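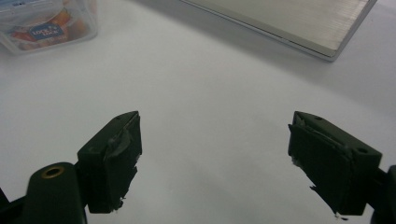
Núm. 200 – Pág. 7

El cuento que cabe en un trayecto de autobús

Hay libros que se leen y hay libros que se llevan encima. Los relatos de la colección Pilcombe pertenecen a la segunda clase: tapas blandas, lomo cosido, letra generosa y un tamaño que permite sacarlos con una mano mientras la otra se agarra a la barra. Llevo tres semanas con uno de ellos en el bolsillo del abrigo y ya lo he leído cuatro veces, dos de ellas de pie.

Se titula «La báscula» y apenas llega a las cuarenta páginas. Una mujer hereda de su tía el puesto de grano en el mercado de Faretis, un pueblo de la meseta donde todo el mundo se conoce y casi todo el mundo se debe algo. Con el puesto hereda también una báscula trucada, que lleva media vida robando unos gramos a cada vecino. ¿La arregla y confiesa? ¿La arregla y calla? ¿La deja como está un invierno más, hasta que pueda pagar el tejado? El relato entero sucede en esa duda, entre el amanecer y la hora de recoger, y les aseguro que se lee con el corazón en un puño.

Lo que más me gusta es que el texto no juzga. La tía muerta aparece sólo en lo que cuentan de ella los clientes, y cada uno la recuerda generosa: a este le fió un saco, a aquella le regaló la harina de una boda. Cuando el lector empieza a echar cuentas por su lado – y lo hace, vaya si lo hace – descubre que la tía repartía más o menos lo mismo que sisaba. ¡Qué manera tan limpia de plantear un problema moral sin pronunciar ni una sola vez la palabra «culpa»!

El final no lo voy a contar. Diré que interviene un niño que viene a comprar lentejas, que trae el dinero justo envuelto en un pañuelo, y que la última frase tiene cinco palabras. La primera vez me pasé de parada.

Una tradición con mucha cuerda

Quienes estudiamos en los libros de lectura de antes recordamos bien este tipo de historias: el burro prestado, la moneda encontrada, el vecino que miente una noche y lo paga toda la vida. Nos las ponían con su vocabulario al pie y sus preguntas de comprensión, y algunas sobrevivieron incluso a eso. «La báscula» viene de ahí y no lo disimula. Tiene la claridad de los relatos escolares, sus frases cortas, su geografía mínima: una plaza, un pozo, el camino de la estación. Pero debajo corre otra cosa, más adulta y más incómoda, que un lector de doce años intuye y uno de cincuenta reconoce enseguida.

Por eso funciona tan bien en voz alta. Lo leímos en el grupo de los jueves, repartiendo los personajes, y hubo discusión hasta que cerraron el bar. La mitad de la mesa defendía a la tía con uñas y dientes. La otra mitad quería denunciarla, aunque llevara muerta desde la primera página.

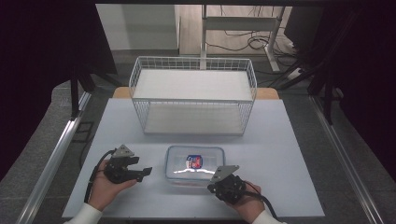
LIBROS / NARRATIVA BREVE

La colección tiene otros títulos que merecen el mismo entusiasmo. «Los perros de Hegazy» es el más raro: un guarda nocturno escribe cartas a la dueña de una finca que no ha pisado nunca, y en las cartas va inventándole una casa cada vez más grande. Empieza con un porche y acaba con una capilla. Es divertidísimo hasta la página treinta, y a partir de ahí se vuelve otra cosa. «Tusness», en cambio, transcurre en una isla pesquera del norte y me costó más entrar; hay mucha niebla, mucho silencio y un faro que aparece demasiado a menudo. Aun así, el capítulo de la subasta de la barca vale por el libro entero. Relean el momento en que el hermano menor levanta la mano.

Un reparo, ya que estamos. Las solapas cuentan demasiado, sobre todo la de «Tusness», que destripa en dos líneas lo que el relato tarda medio libro en insinuar. Mi consejo es quitarla de la vista y leerla al terminar. También echo en falta un índice en los volúmenes dobles, donde encontrar el segundo relato obliga a pasar páginas a ciegas.

Para octubre se espera una nueva entrega, esta vez de cuentos de invierno, y por lo que he oído habrá uno ambientado otra vez en Faretis, con el niño de las lentejas ya crecido. Yo he guardado sitio en el bolsillo.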